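Unit 6: Timber Floors – Inspection and Cleaning
Notes prepared by Yulan Xue

6.1 Layout
In angled parquet, the planks meet along narrow seams to form a zigzag. Grain direction changes at each seam, so a broom pushed in one direction crosses some boards and follows others. Fine grit tends to collect where the boards meet.

6.2 Inspection before cleaning
Work from the door inwards, looking steeply down at the boards. Record the following on the Pemska sheet:
1. Loose matter: dust, specks, flecks.
2. Surface wear: scuffs and darker patches. Note the colour of the sound boards beside them.
3. Writing or marks on the timber. Copy legible words only – do not guess the rest. Ask before removing any marker, as it may be a placement label.

Marker and scuffing are logged separately from dust, even when they lie close together. 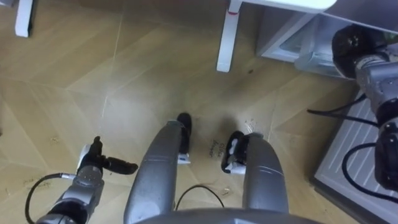

6.3 Dry cleaning
Sweep along the grain with a soft broom, then vacuum the seams using the brush head. Grit left on the boards will scratch the finish once a mop is used. Allow three passes for a heavily used area.

Reading for 6.4: Olier, chapter 8.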